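Bunte Klötze auf altem Beton
Daithí Lenihan richtet in Wotberg gebrauchtes Holzspielzeug wieder her. Ein Gespräch über Farbe, Macken und den Boden seiner Werkstatt.
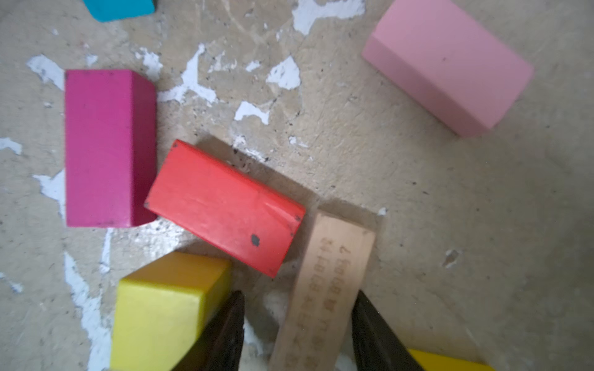

Angefangen hat es mit einer Kiste

Die Werkstatt liegt im Erdgeschoss eines Lagerhauses, das die Firma Ragnarsson vor Jahren geräumt hat. Lenihan hat den Raum übernommen, wie er war, mit Betonboden und abblätternder weißer Farbe. „Ich wollte den Boden einmal abschleifen lassen“, sagt er. „Dann kam die erste große Lieferung, und seitdem liegt immer irgendwo etwas.“

Die erste Kiste bekam er von einem Kindergarten, der umzog. Darin waren 249 Klötze, viele zerkratzt, einige gesplittert. Heute lagern bei ihm rund 500 Stück. Sie kommen aus Haushaltsauflösungen, von Schulen und von Eltern, deren Kinder aus dem Alter heraus sind.

Sortiert wird am Boden. Einen Tisch benutzt Lenihan dafür nicht. „Auf dem Tisch rollen mir die Stäbe weg, und ich habe zu wenig Platz. Unten kann ich die Sachen auslegen und drumherum gehen.“ Zuerst trennt er nach Form, danach nach Farbe. Ein Holzlineal liegt dabei meistens in Reichweite. Klötze aus verschiedenen Sätzen sehen oft gleich aus und unterscheiden sich doch um 2 Millimeter. Beim Bauen merkt man das ab der dritten Lage.

Was eine Macke ist und was ein Schaden

An lackierten Klötzen gehen zuerst die Ecken und Kanten. Dunkle Druckstellen und kleine Abplatzer lässt Lenihan in der Regel so, auch auf kräftigen Farben wie Magenta oder Rot, wo man sie sofort sieht. „Ein Klotz fällt eben hundertmal runter. Wenn der Rand glatt ist und nichts absteht, bleibt die Farbe drauf.“ Fährt er mit dem Daumen darüber und bleibt hängen, wird geschliffen.

Neu gestrichen wird selten. Schwierig sind für ihn die blassen Töne. Ein helles Rosa nachzumischen hat ihn einmal einen ganzen Nachmittag gekostet, und am Ende passte es nur bei Lampenlicht. Gelb sei dankbarer, Türkis gehe auch. Die Lacke bezieht er von Brivard, weil der Laden kleine Dosen abfüllt.

Lenihan stellt die fertigen Klötze zu Sätzen von 16 Stück zusammen. Die Farben dürfen dabei durcheinandergehen, die Maße nicht. Ein Teil der Sätze geht an Kindergruppen in der Umgebung, der Rest wird an der Tür verkauft. Im Februar ist am meisten los, dann räumen viele ihre Keller aus.

Ob er selbst noch baut? „Beim Prüfen schon. Ich setze ein paar aufeinander und schaue, ob es wackelt.“ Was wackelt, kommt zurück auf den Boden und wird noch einmal gemessen. Für Klötze, die in keinen Satz passen, hat er eine eigene Kiste neben der Tür. Wer zu Hause einen einzelnen vermisst, darf darin suchen und zahlt nichts.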